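Chapter 6
Automation and the Working Day

After studying this chapter, you should be able to:
explain the difference between automating a task and automating a job;
describe how the duties of existing staff may change when machines are brought in;
identify the matters on which staff should be consulted;
use the terms task, job, exception and handover correctly.

6.1 Introduction

Earlier chapters dealt with automation in factories, where the same part arrives at the same place many times an hour. Much paid work is done under other conditions. Cleaners, porters and housekeeping staff work in rooms that are furnished differently and used by different people. Objects are left on floors and under chairs, and many of them have no fixed shape. Work of this kind was for a long time thought unsuitable for machines.

This chapter follows one employer, the Villalba, a residential hotel in Trernby with 80 rooms and a housekeeping staff of 40. In May the hotel began to use robots for part of the daily tidying of its lounges and suites. The machines were supplied under a service agreement with Bundeo, a contractor based in Ornton. We shall return to the Villalba in the case questions and in Chapter 7, where the cost of the agreement is examined.

6.2 Tasks and jobs

A job is made up of tasks. The job of a room attendant at the Villalba includes making beds, reporting faults, speaking with residents, checking linen and clearing litter. Only the last of these was given to the robots at first. The management therefore described the change as the automation of a task, and the job title and rate of pay were left as they were.

Litter is a useful task to study. A person who sees a thin plastic bag on a carpet picks it up with hardly a thought. For a machine, the bag must first be told apart from the pattern beneath it, and then gripped although it folds and gives way when touched.
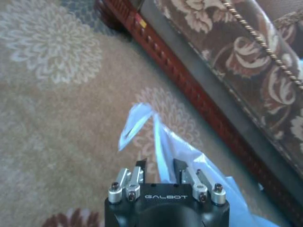
Figure 6.1 A robotic gripper with a crumpled plastic bag, close to a patterned carpet beside a sofa.

6.3 What changes for staff

Even where no post is lost, the working day is altered. At the Villalba, attendants spent over 20 minutes less of each shift on clearing floors. Part of this time was taken up by new duties. Attendants were asked to prepare rooms before a robot entered, to deal with exceptions (items the machine could not lift or did not recognise) and to record each handover in a log.

Opinion among the staff was divided. Several attendants welcomed the reduction in bending and kneeling. Others found that their work was now broken up by calls to attend to a machine, and asked whether this responsibility should be reflected in their grade. The question had not been raised before the agreement was signed, and it took a further round of meetings to settle.

Section 6.4 considers how such matters may be placed before staff at an earlier stage, and sets out the main forms of consultation in use.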